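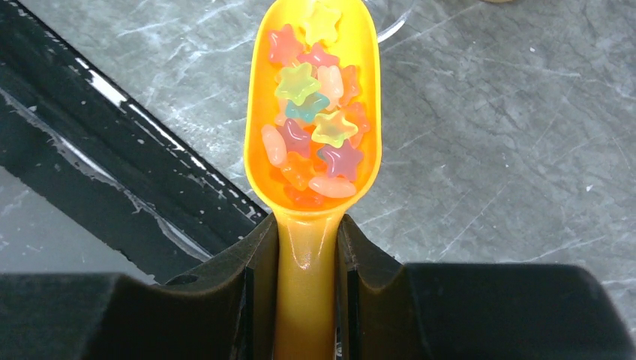
The scoop in the fingers at the Jultis candy cell, filled with gummy stars and ovals.

Visit to Jultis, 23 Jan 2018

Our group was let in by the side door and taken straight to the candy cell, the one most of us had come for. It has been running since November and is used to try out portioning for small shops.

The arm was supplied by Plonell. The fingers are black and grip the scoop by its handle, one on each side. The scoop is plain plastic, and the cell keeps 11 spares on a rack by the door. If one gets scratched it is swapped out, and the operator checks the grip with an empty scoop before any candy goes in.

Most of our time went to upkeep. The fingers come off with 2 screws and are wiped down at the end of each shift, grooves included — sugar gets into everything, we were told. After 3000 scoops they are taken off and checked against a new pair. The small camera at the wrist gets a dry cloth only. Someone used a wet one early on and they lost a morning to streaks.

We asked about sticky batches. The answer was to slow the arm down and shake less. A softer finger pad from Perkusport was tried and dropped after a week, as it let the handle turn.

The tour ended in the Hunt room with coffee and a look at the spare parts shelf. Parking is behind the building, and the gate closes at 9.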